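Regional Advertising Sales Manager
Gosselin Professional Network, Staltport office

Gosselin operates a membership platform for people in skilled trades, logistics and office work, and sells recruitment and advertising services to the companies that wish to reach them. The Staltport office opened in January and currently employs 22 staff. Applications are invited for the position of Regional Advertising Sales Manager, reporting to the Director of Commercial Operations, Nathalie Bouchard.

The successful candidate will manage a portfolio of 60 business accounts, most of them small and mid-sized employers, and will be responsible for renewals, new contracts and quarterly forecasts. The position also includes oversight of two account coordinators and regular contact with the product team in Nivcombe.

Applicants must have:
- at least four years of experience in business-to-business sales, preferably in online advertising or recruitment
- a record of meeting annual revenue targets
- strong written English; a second language is an asset
- the ability to travel to Nivcombe up to 15 days per year

This is a full-time, permanent position. Staff work three days per week in the office and two from home. Benefits include health and dental coverage, a retirement plan with employer matching, and paid parental leave. 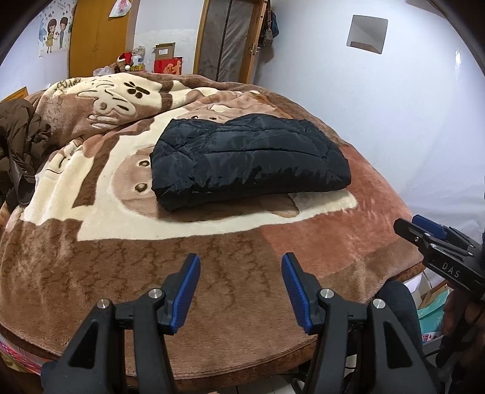
Applications should include a resume, a cover letter and the names of two references - references will be contacted only after the second interview. Please quote posting number 249 in all correspondence. Materials should be addressed to Karine Fraser, Human Resources, and must be received by July 7, 2024. Late applications will not be considered.

Gosselin is an equal opportunity employer. Candidates who require accommodation during the hiring process should inform Human Resources when they apply.

Contact Human Resources | © Gosselin Professional Network | Back to top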